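Section 4: Recording your first batch of examples

By now you should have both arms powered, homed and talking to the Dondeck recorder. If you haven't, go back to section 3, as nothing in here will work until the recorder shows both arms as ready. I wrote this part after running the basket job on our own two-arm Tida setup for most of February, so it's a bit more opinionated than the rest of the guide. Sorry in advance.

The job itself is simple enough. The arms nest yellow plastic baskets into each other, smallest into largest, and you drive them through it by hand with the Mensah leaders while the recorder saves the wrist views and the joint positions. Do that 300 times and you have a decent starter set. Our full set is 3,864 examples, but please don't aim for that in your first week!

4.1 Before you start

1. Clear the table of anything you don't want the arms to meet. Clamps on the table edge can stay put, just keep the baskets well inside them.

2. Check the wrist cables. Each one needs a loose loop that lets the wrist turn fully without pulling. Turn both wrists to their limits by hand, with the motors off, and watch the loop the whole way round.

3. Wipe the wrist camera lenses with a dry cloth. I do this first thing and again after lunch (fingerprints get everywhere).

4. Open Dondeck, make a new batch and give it a name you'll still understand in a month. I use the job, the basket type and a number. "test2_final_new" is a real batch of mine and I have no idea what's in it.

CAUTION: Keep your head and hands out of reach of both arms whenever the leaders are live. The stop button should be within easy reach of the person driving, and a second person should know where it is.

4.2 Setting out the baskets

5. Put the baskets down empty, at different angles. Don't line them up. If every example starts with the big basket square to the table, the model will learn to expect that and get very confused by anything else.

6. Change the layout between examples. Swap sides, turn a basket, tip one over onto its side now and then. Small changes count too, so you needn't shuffle the whole table each time.

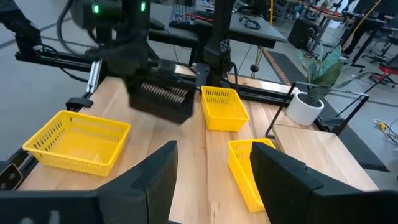

7. Look at all the camera views before you press record. A finger hiding part of a basket in one view is fine, and you'll want plenty of that in the set anyway. A basket hidden in every view is a layout to change.

Note: I used to leave the room lights alone for a whole batch and regretted it. Do some examples in the morning and some at 4 pm with the blinds half down, and your model will thank you later.

4.3 Recording

8. Press the left pedal to start. Wait for the beep before you move, or you'll lose the beginning.

9. Drive at a steady, comfortable pace. You'll be tempted to show off once you get good at it, but fast moves smear the view from the wrist and the fingers tend to clip the rims. If you fumble a grip and recover, keep going and save it. Those are some of the most useful examples you'll get.

10. Press the left pedal again when the last basket is nested and both grippers are open and clear.

11. Mark the example as keep or bin straight away. I used to leave this until the end of the day and then had to watch the whole lot back.

12. After 100 examples, stop and let the arms rest in their parked position while you have a cup of tea. Use the break to feel for loose finger screws, again with the motors off.

CAUTION: If an arm shudders or a gripper won't open, press stop before you do anything else. Don't try to free a trapped basket with the leaders. Switch off the motors, support the arm, and take the basket out by hand.

4.4 Checking what you've got

13. Open the batch in the Dirance viewer and skip through it at double speed. You're looking for frozen video, missing beginnings and examples that never reach the nested stack.

14. Bin anything where the video and the joint positions have drifted apart. The viewer puts an orange bar next to these. If you see more than a couple in one batch, check the sync setting in section 3.6 before recording any more.

15. Copy the batch to your storage drive and check that it opens from there. Only then clear the recorder, which starts to complain at 700 unsaved examples and gets very slow after that.

Training on the batch is covered in section 5.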